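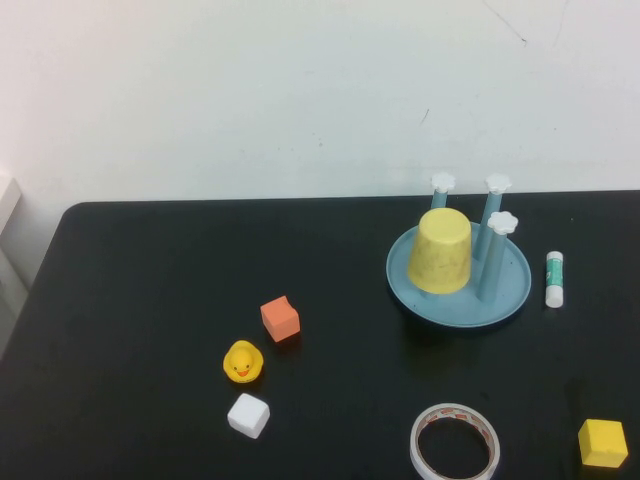 Sunday was calibration day for the Skemotar cell, meaning I spent it arguing with a camera about where a table is. The arm had been landing its grasps a bit short since Thursday, always toward the operator side, always by the same annoying amount. On the orange cube you'd hardly care, foam forgives everything. The upside-down yellow cup on the blue dish rack is less generous. Come in short on that and you shove it into the peg behind it.

First thing I check is the fingers, since they're the cheapest thing to be wrong. Nedham pads, glued on, and the left one had started to peel at the bottom corner. Pulled it, scraped it, wiped it with alcohol, stuck on a new one. Felt very competent. Ran the test. Still short.

So then the zero. You drive the arm to its home pose and look at whether the witness marks on each joint line up. They're tiny scribed lines and whoever scribed the one on the wrist was having a day. I've learned to read it anyway. All fine. Joint three maybe a hair off, but joint three has been a hair off since August and we've made our peace.

That leaves the camera. The mount is a bracket on a post on a clamp, so basically a stack of chances to be wrong. I put a wrench on the clamp bolt and got nearly a quarter turn out of it. Hello.

For anyone new: if the camera tilts even slightly, everything it tells the arm about the table is a little bit of a lie, and the lie gets bigger the further out you reach. Nothing errors out. No red light. You just get a robot that is confidently wrong, like a guy giving directions.

Tightened the clamp, added a drop of the blue threadlocker, drew a paint-pen line across bolt and bracket. If the line breaks, the bolt moved. Should have been there from the start. I was the one who built the start, so let's move on.

Calibration itself is dull. Board goes on the table, arm touches the corners with the pointer tool, software thinks about it, software asks for more poses. I gave it 25. It wanted them spread out and tilted, and it can tell when you're being lazy. First pass I was lazy and the residual came back ugly. Second pass I did it properly and it came back under the limit.

Roughly 10 minutes per pass if you don't bump anything. I bumped the board once. Do not bump the board.

Then the table height, which people skip. We have a matte black top because shiny ones wreck the depth reading, but matte black has its own moods and the depth goes patchy in the corners. I don't trust it for the surface plane. I touch off with the pointer and type the number in like it's 1985.

Lai-ching Wu asked why I don't just let the auto-plane routine do it. I let the auto-plane routine do it once. The gripper tried to pick up the table.

Test pick order, for whoever inherits this:
cubes first, they're soft and cheap
duck next, round head, slides if you're off center
tape roll, lies flat and low, so it tells you if your height is wrong
glue stick, tall and skinny, goes over if you breathe on it
cup off the plate dead last

The duck is a better test part than anything Womau sells in their calibration kit and I will be saying so on the feedback form again.

The tape roll caught me, by the way. Fingers were closing too high on it and slipping off the top edge. I'd set the surface height with the old tool offset still loaded. Fixed the offset, touched off again, went back to the top of the list. The list exists because I don't remember things.

Cup came off clean after that. I put it back and ran it 8 more times, moving the plate a little between runs and turning it so the flower pegs weren't always in the same place. No contact with the pegs that I could see or hear. You do hear it when it happens, it's a sad little click.

Wrote it all in the log: 31 Jan 2021, clamp bolt loose, left pad replaced, recalibrated, surface height redone with the right tool offset. New rule is the paint line gets checked every 300 cycles, along with the pads.

Spare pads are in the drawer marked Lai. The drawer marked PADS has fuses in it – yes, I know.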